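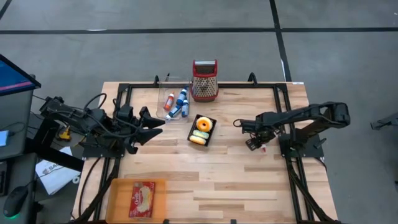

Wusevstead, novembre

La salle polyvalente sentait le café réchauffé et le manteau mouillé, et il restait une chaise libre entre un monsieur qui dormait déjà et le radiateur. J'ai pris la chaise. C'était ma troisième réunion électorale de la campagne municipale, et je commence à reconnaître les habitués : ceux qui viennent pour poser une question, ceux qui viennent pour poser toujours la même question, et ceux qui viennent pour les biscuits.

Jeanine Wouters est entrée avec dix minutes de retard, en s'excusant auprès de chaque rangée, ce qui nous a menés à un quart d'heure. Elle se présente contre le bourgmestre sortant, M. Van Leeuwen, en place depuis si longtemps que ma fille a cru pendant des années que « Vanleeuwen » était le mot pour dire maire. Mme Wouters a tenu la pharmacie de la grand-rue, elle connaît les tensions artérielles de la moitié de la salle, et je soupçonne que cela compte davantage que son programme. On vote volontiers pour quelqu'un qui a su pour vos hémorroïdes et n'en a rien dit.

Le programme, parlons-en quand même. Il tient en douze pages, dont quatre sur la ligne 30. Pour ceux qui n'habitent pas ici : la 30 est un bus qui relie le bas du bourg à la gare, sauf le soir, sauf pendant les vacances scolaires, et sauf quand le chauffeur décide que l'arrêt du cimetière est facultatif. Van Leeuwen veut la supprimer et la remplacer par un transport « à la demande ». Wouters veut la garder et la faire passer toutes les 40 minutes. Une dame du deuxième rang a demandé pourquoi 40 et pas 30, ce qui aurait été plus simple à retenir. Il y a eu un silence, puis la candidate a répondu que c'était une excellente remarque. J'ai noté qu'une excellente remarque, en politique, est une remarque à laquelle on n'a pas de réponse.

Ensuite on est passé au parking. On passe toujours au parking. Van Leeuwen a signé au printemps avec la société Karnetti pour installer des horodateurs autour de l'église, et depuis, les gens qui ne se parlaient plus depuis l'affaire des platanes se parlent à nouveau, pour dire du mal de Karnetti. Le monsieur qui dormait s'est réveillé à ce moment-là. Il a expliqué, debout, casquette à la main, qu'il avait payé trois euros pour enterrer sa belle-sœur. Quelqu'un a ri, quelqu'un d'autre a dit « chut », et Mme Wouters a promis la gratuité pendant les offices. Applaudissements nourris. Je ne mets plus les pieds dans cette église depuis ma communion et j'ai applaudi comme les autres.

Il faut que je dise un mot du camp d'en face, par souci d'équité et parce que ma voisine du dessus colle ses affiches. J'étais allé l'écouter la semaine d'avant, dans l'arrière-salle du café. Van Leeuwen parle bien, lentement, avec de longues pauses pendant lesquelles on peut commander. Il a un chiffre fétiche : 1 936, le nombre de voix qu'il a obtenues la dernière fois. Il l'a cité dans l'introduction, à propos des égouts, et une dernière fois en remerciant le patron. À l'entendre, ces 1 936 personnes forment une sorte de régiment qui attend ses ordres. J'en faisais partie, je le confesse. Je n'ai reçu aucun ordre, seulement un calendrier avec sa photo en février.

Ce qui me frappe, en sortant de tout ça – et je ne suis pas politologue, je corrige des manuels de géographie –, c'est à quel point les deux se ressemblent. Mêmes promesses sur les trottoirs, même gravité en prononçant « centre ancien », même façon de toucher le coude des gens. La vraie différence est dans la 30. On pourrait nous donner le bulletin avec une seule case, bus ou pas bus, et on serait couchés plus tôt.

Ania, ma fille, qui vote pour la première fois, m'attendait en bas de la rue pour que je la ramène. Elle voulait savoir qui avait gagné. J'ai dit que ce n'était pas un match. Elle m'a demandé alors pourquoi je prenais des notes. Nous avons cherché la voiture un moment, je l'avais laissée derrière l'église, et il y avait un papier de Karnetti sous l'essuie-glace.

Prochaine réunion à l'école communale, à 19 h 30, débat entre les deux candidats. Si quelqu'un y va en bus, qu'il se renseigne d'abord pour le retour.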